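search this journal advanced search go

4. Results

4.1 How the question was answered

The survey put one moral question to readers of two online magazines, Plomotau and Trevau. Each reader was asked whether they would break a promise to a dying friend if keeping it meant that a stranger would lose a large sum of money. The question stayed open for 9 days in October, and 2000 answers were kept after repeat entries were removed. Readers could pick "yes," "no," or "not sure," and could leave a short note explaining their choice.

"Yes" was the most common answer on both sites. The Trevau readers were more willing to break the promise than the Plomotau readers, and they were also quicker to answer. We did not ask for age or income, so we can't say whether the gap comes from the readers themselves or from the way each magazine introduced the poll. Plomotau ran it beside a long essay on loyalty. Trevau posted it with no article at all.

4.2 The written notes

A total of 355 readers left a note. Two coders read all of the notes separately and sorted them by the main reason given. Where they disagreed, they talked it over and settled on one code.

Many people who would keep the promise wrote that the friend could no longer release them from it. Several said that a promise made at a deathbed weighs more than one made in ordinary life, though few tried to say why. People who would break it mostly pointed to the harm done to the stranger. A smaller group said the friend would have wanted them to break it, and these notes were the hardest to code. They can be read as a point about harm or as a point about what the promise meant in the first place. We coded them under the second heading.

The "not sure" group wrote the longest notes. Some asked how large the sum was. Others wanted to know if the stranger was rich, or if the loss could be made good later. We had left these details out on purpose to keep the wording the same as in Chacko, the earlier poll on which ours is based.

4.3 Follow-up task

Roughly 155 readers agreed to take a second, shorter task on the Wokia survey site. They saw the same question again with the sum of money stated.
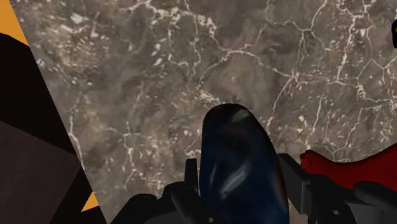 Figure 3. Rendered picture: veined marble surface with a dark blue rounded object.

Most of those who came back gave the same answer as before. Among those who changed, the usual move was from "not sure" to "yes." Moves from "yes" to "no" were rare, and the notes left with them were too short to code.

These readers chose to come back, and they may care more about the question than the rest did. The follow-up should be read with that in mind. It does suggest that stating the sum helps undecided readers make up their minds, and a later poll could vary the amount to test this.

Reader comments (3)

I took the Trevau poll and picked "no" in a couple of seconds. Would have answered differently with the essay next to it, I think.

Is the coding sheet for 4.2 available anywhere? I'd like to try it on a set of student answers.

The friend "would have wanted it" notes should have had their own heading. Putting them with the meaning of the promise makes that group look bigger than it is.

Contact the journal | Copyright and permissions | Back to top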